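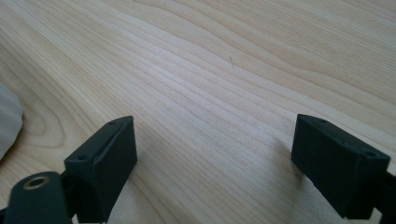
14/05/2021. Thirty demos planned for today, and most of the morning went on arguing about what counts as the start of one. Wekesa holds that a demo begins when the object comes into view. I hold that it begins when the operator stops fidgeting. The recorder holds that it begins when you press the button, and the recorder wins, so every session opens with a stretch of someone hovering over the table with the fingers wide open and nothing between them but wood grain. Lovely grain, too, big arching bands of it, and I worry about it. If Drevau (the policy, not the town) learns anything in its first 20 epochs it will be the grain. It may also learn the tiny dark speck in the middle, and the pale soft lump over on the left, which will be in some episodes and gone from others depending on who has tidied.

**Task for the day:** pick up folded cloth, put it down on the tape square, let go. The letting go is the part people leave out. Operators are human and consider the job finished when the cloth is where it should be, so they hit stop with the fingers still shut. We then train on this and get a policy that carries a cloth to the square and holds it there until the end of time. This was the entire story of last November and I would like to have a different one this year.

New rule, written on the whiteboard and now here:

- Start with fingers fully open, no object between them.
- Hold still for a count of 2.
- Do the thing.
- Open fully. Back off. THEN stop.

Wekesa added "breathe" to the bottom of the whiteboard list. Leaving it.

**Morning block**

Ran the first batch myself. Two things I noticed about my own demos when I played them back over lunch, neither flattering.

First, I approach from the same side every time. I was sure I was varying it. I had a feeling of great variety while doing it. On playback it's one approach, performed over and over with slightly different levels of confidence. Wekesa watched about half of them and asked if I'd copied the file.

Second, I close the fingers too early when I'm thinking about something else. There's one where I clearly had my mind on the Steltow invoice and pinched air well short of the cloth, then nudged forward as if that had been the plan. I've tagged it `recover` and kept it. We're short on recoveries, and an honest mistake is better than the staged ones we did in November, where everybody missed by the same polite distance.

**Pad question, still open**

The dark green printed finger blocks are fine as shapes. I'm less sure about them as things to grip cloth with. The broad faces want something stickier. Obura sent a sheet of rubber for us to try, and it's sitting in the drawer because changing the pads halfway through a collection means the first half and the second half come from two different hands. Wekesa's view is that a policy should cope with that. My view is that it should, and won't, and I'll be the one reading the loss curves.

Decision: finish the set on bare blocks. Swap on Monday. Note the swap in the metadata this time, in the field that exists for it, which has been filled in by precisely one person since we made it (me, once, as a test, with the word "test").

**Lighting**

Droltari wants everything under even light because it makes their labeling tool happy. I want some ugly light in there too, because the place where this will run has a window. The compromise is that the even light stays for this set and I get the last hour of the day with the blinds up. One complication is that the fingers throw soft shadows on a pale table and the shadows move with them. A shadow is a pretty good cue for height, so I don't mind the model using it. I do mind the model using only it. The blinds-up hour should tell us something, or at least spoil its confidence.

**Afternoon block**

Wekesa took over. He's slower than I am and his demos are better, and we've agreed not to discuss it. He pauses just before contact, a tiny hover, and it shows up in the data as a clean little flat spot that makes the segmentation script behave. I tried to pick up the habit and ended up pausing everywhere, like a man who has lost his keys.

One run scrapped because he sneezed in the middle of the lift. I argued for keeping it as a disturbance sample. He pulled rank, and he doesn't have any.

The sync check between the finger width log and the video failed once, 60 ms off, then passed on restart. I don't love that. If it comes back, look at the recorder before blaming the cable. I blamed the cable last time and bought a new cable, and we now have two cables and the same fault.

**State at end of day**

All 30 recorded, counting the sneeze replacement. 20 of them pass the new start/stop rule without trimming. The rest end with the fingers shut, and every single one of those is mine, from before the rule went on the whiteboard. I'm calling that a historical artifact.

To do:

- Re-record my early ones, from the other side of the table, on purpose.
- Wipe the table before each block, or stop wiping it altogether. Half and half is the worst option and it's the one we're doing.
- Ask Droltari whether trimming the opening hover breaks their frame count.
- Pads on Monday. Fill in the field.
- Wekesa to write down how he does the hover, if he can. He says he just waits until it feels right. I have entered this under "method."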